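Caring for a light wooden table

Dust the table first with a dry cloth, always along the grain. For daily dirt, a cloth wrung out well in warm water is enough. Do not leave water standing on the wood.

A white ring from a cup often goes away with a little oil, left for 40 minutes and then wiped.
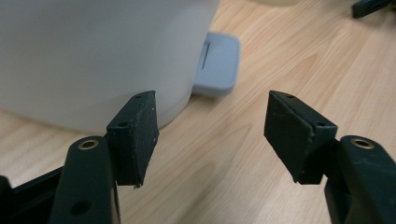
Light wood on a table top.

Oil the table again in June, when windows can stay open — the smell is strong. Use a thin coat and wait seven hours before you put anything on it. Oily rags must dry flat outside, never in a heap.

Kęstutis Vanags, 9/30/00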